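**benchrat_6** wrote:
We do teardown and refurb on office desktops. In November the company put a Brutix arm on 2 of the benches and moved two people to sorting. Before that each of us stripped a machine start to finish. Has anyone else been through this? 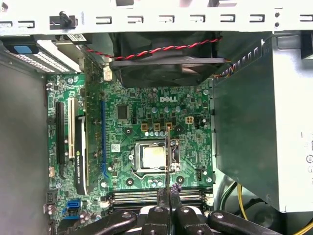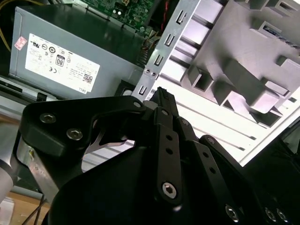
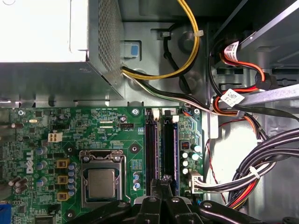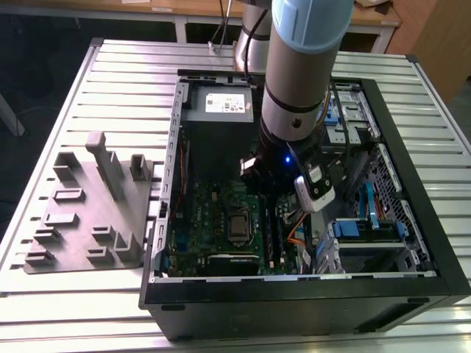

My complaint is with how the hours get split now. The arm gets the memory and whatever else it can reach from straight overhead, and we get the rest, all day. Look at the cables in the third one, the red data leads and the tied bundle running to the board. That is my whole shift. I used to get a break from cables every few minutes.

**kan_depot** wrote:
Same at our place with a Fledetti cell. My wrists are better for it though. I don't miss pulling memory.

**tallowby** wrote:
Disagree that it's the arm's fault. Your manager decided who does cables. We rotate every 2 hours and it's fine.

**benchrat_6** wrote:
We asked for rotation. They said the numbers go down. Last month's count was 2,601 units and they want to keep it there.

**kan_depot** wrote:
Is that per bench or the whole floor?

**benchrat_6** wrote:
Whole floor.

**oldsolder** wrote:
Then I'd ask what the pay grade is for cables only. At Emer they dropped ours because it was "assist work." Took 6 months to get it back. Get your job description in writing.

**tallowby** wrote:
ok that part I agree with

**benchrat_6** wrote:
Mine still says technician. I'll ask on Monday.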